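COMMUNIQUÉ DE PRESSE

Jukholm publie Stinine 3, son logiciel de perception et de planification pour robots d'intérieur

Skukgate, le 7 avril 2026

La société Jukholm, éditeur de logiciels pour la robotique de service, annonce la disponibilité de la version 3 de Stinine. Ce logiciel reçoit les images d'une caméra embarquée, construit une carte des surfaces et des objets de la pièce, et propose au robot une suite de déplacements pour répondre à une demande. La nouvelle version est destinée aux laboratoires, aux intégrateurs et aux fabricants qui travaillent sur la recherche et le rangement d'objets dans le logement.

Stinine 3 a été développé pendant deux ans dans les bureaux de Skukgate, par une équipe de six personnes sous la direction de Beca Yorath, responsable de la perception. L'équipe a réécrit la totalité du module de segmentation et a séparé, pour la première fois, le planificateur du reste du programme. Un client qui possède déjà sa propre chaîne de perception peut donc installer le planificateur seul, et inversement.

« Dans les versions précédentes, le logiciel devait donner une réponse pour chaque zone de l'image, même quand il ne savait pas, explique Beca Yorath. Nos clients nous ont fait souvent cette remarque. Avec la version 3, le système a le droit de répondre qu'il ne sait pas, et le planificateur sait utiliser cette réponse. »

Des essais d'abord en simulation

Avant chaque publication, Stinine est évalué dans Gwynne, l'environnement de simulation que Jukholm maintient pour ses propres besoins. Gwynne calcule les vues d'un logement meublé à basse résolution, afin que le logiciel soit jugé sur des images difficiles et non sur des images de catalogue. Les vues inclinées, les objets coupés et les grandes surfaces sans détail font partie des essais ordinaires.

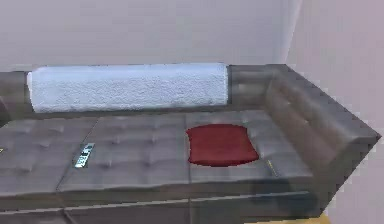
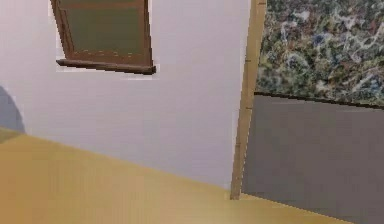

Vues calculées d'un même logement simulé.

Le module de segmentation de Stinine 3 attribue à chaque région de l'image une étiquette et un degré de confiance. Les deux valeurs sont transmises ensemble au planificateur, qui ne traite pas de la même façon un objet vu en entier et un objet vu en partie. Sur le canapé, la télécommande claire et le coussin rouge foncé sont posés bien en évidence sur l'assise, et ils peuvent servir directement de cible. La petite pointe jaune qui entre par le bord gauche de la même vue est un cas différent : sa surface visible est trop petite, et la bonne décision est de demander une nouvelle orientation de la caméra avant de donner un nom. Il en va de même, dans la vue de la fenêtre, pour la forme arrondie gris-bleu à l'extrême gauche, qui peut être un dossier de chaise, un abat-jour ou simplement une ombre. Stinine 3 garde ces hypothèses ouvertes dans la carte jusqu'à la réception d'une autre vue.

Cette gestion du doute a demandé un travail important sur le planificateur. Celui-ci compare désormais le coût d'un mouvement d'observation avec le risque d'une erreur. Si la demande ne concerne pas la région incertaine, le robot continue sa tâche et la région reste marquée comme inconnue. Si la demande la concerne, un mouvement de caméra est inséré dans le plan, avec une limite fixée par défaut à cinq mouvements par demande. L'intégrateur peut modifier cette limite dans le fichier de configuration.

Des outils pour comprendre les décisions

Stinine 3 est livré avec un journal de décision entièrement nouveau. Pour chaque étape du plan, le journal conserve l'image reçue, la carte au même instant, les hypothèses en concurrence et la raison du choix. Les développeurs peuvent rejouer une séquence, modifier un seuil et comparer le nouveau plan avec l'ancien, sans avoir besoin du robot.

Marama Rutherford, qui dirige les relations avec les intégrateurs, considère cet outil comme la demande la plus constante des utilisateurs. « Quand un robot s'arrête devant un meuble, l'intégrateur veut savoir si c'est la perception, la planification ou le moteur. Avant, il fallait parfois une journée entière pour répondre à cette question. Maintenant, il ouvre le journal et il trouve l'étape où le plan a changé. »

Les autres nouveautés principales de la version 3 sont les suivantes :

- estimation de l'inclinaison de la caméra à partir des lignes entre murs et sol ;
- distinction entre un objet rigide et un textile posé sur un meuble ;
- interface de programmation en C++ et en Python, avec une documentation commune ;
- import direct des scènes de Gwynne dans les tests automatiques du client ;
- reprise d'un plan interrompu sans reconstruire la carte complète.

Disponibilité et conditions

Une version préliminaire a été remise en janvier à un groupe restreint d'intégrateurs. Leurs remarques ont conduit à simplifier l'installation et à revoir les messages d'erreur, qui existent maintenant en français et en anglais. La version définitive est disponible dès aujourd'hui pour tous les clients sous contrat de maintenance, sans supplément de prix. Les nouveaux clients peuvent demander une licence d'évaluation auprès du service commercial.

Les cartes enregistrées avec Stinine 2 restent lisibles, mais elles ne contiennent pas les degrés de confiance. Jukholm recommande de refaire l'enregistrement des pièces après la mise à jour. Un guide de migration est joint au logiciel.

À propos de Jukholm

Jukholm conçoit des logiciels de perception et de planification pour les robots qui travaillent à l'intérieur des bâtiments. La société est installée à Skukgate. Elle développe Stinine, ainsi que l'environnement de simulation Gwynne.

Contact presse : Marama Rutherford, relations avec les intégrateurs et la presse, Jukholm, Skukgate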